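Section 8. Setting Up the Haltora Mug Tree and Dish Rack

Before you start

Check that the base, the post, the bag of pegs and the rack are all in the carton. The item number, 1074, is printed on the packing slip. Have it ready if you need to order a part.

Choose a flat surface. A mat under the set protects the counter and keeps the base from sliding.

Mug tree

1. Set the base on the mat with the threaded hole facing up.

2. Screw the post into the base by hand until it stops. Do not use pliers.

3. Push each peg into its hole with a slight twist. The pegs should point upward at a slant.

4. Wait 2 hours before hanging anything if you glued the pegs. Glue is optional and is not included.

5. Hang the first mug by its handle, then hang the next one on the opposite side. Loading one side only can tip the tree.

Caution: Do not lift the tree by a peg. Hold the post near the base with one hand and take the mugs off first.

Dish rack

6. Place the rack in front of the tree, leaving enough room between them for a bowl or two.

7. Stand large plates upright in the slots. Put small dishes in last — they are easy to lose behind the big ones.

8. Keep deep bowls out of the slots. Set them on the mat.

Note: The Cillska rack sold before August has narrower slots. Stoneware plates may not fit it.

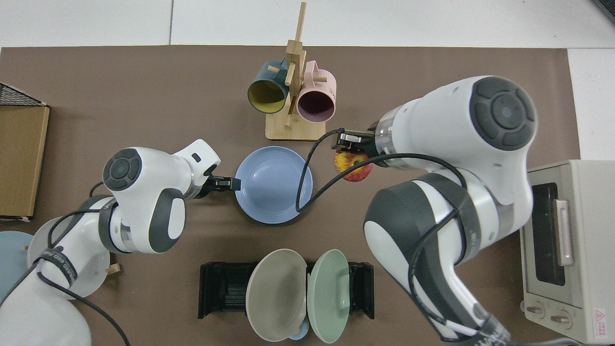
Mug tree at the back of the mat, bowl near the center, large plates upright in the rack.

Care

Wipe the tree with a damp cloth and dry it right away. Do not soak it or put it in the dishwasher. Oil the wood when it starts to look dull; Illow board oil works well, and so does plain mineral oil.

The rack can be washed by hand in water up to 70 °C. Let it dry before putting plates back.

If the post works loose, remove the mugs and repeat step 2. A cracked post or peg must be replaced — see the Zabala parts list in Section 9.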